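Letters, Lists and the Long Drawer

When I asked in the June newsletter whether anyone still writes letters by hand, I expected a handful of replies and perhaps a postcard from my sister. Well! I have had 212 of them, and I have read every single one at the kitchen table with my second cup of coffee going cold beside me (and sometimes my third).

So many of you wrote about the letters you kept and never meant to keep. A reader over in Skaltatville found a whole bundle from her grandfather tucked inside a hatbox, mostly about the price of seed and whether the creek had come up, and she told me she'd trade any amount of fine writing for one more page about that creek. I understand that completely. My own mother wrote to me every week of my first year away, 7 pages at a time when she got going, and the parts I go back to are the grocery lists she'd absent-mindedly started in the margins.

A few of you asked for practical advice, and I'm happy to pass along what I've learned from my years at the Fultent stationery counter. Store old letters flat if you can, out of their envelopes, with the envelope tucked behind so you don't lose the postmark. Take off the rubber bands and the paper clips. Keep them out of the attic, please, and out of the basement too! A drawer in a bedroom is just fine. And clear yourself a good big table before you start sorting, wipe it down, and put the coffee on another surface altogether (I am a fine one to talk).

If you'd like to write but don't know who to write to, the Skerkthorpe pen pal list is open again, and you only need to send me your name, your mailing address and a line or two about what you enjoy. I'll do the matching over the summer, slowly, the way I do everything.

Warmly, Lorraine Bright
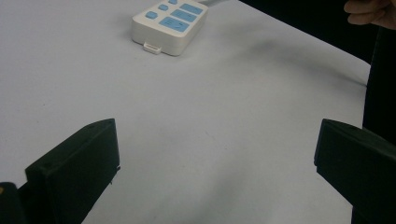 Morikawa wrote back to say that the envelopes matter more than I let on, and that a stamp once helped date a letter with no date on it anywhere, so please don't trim them off for the collectors.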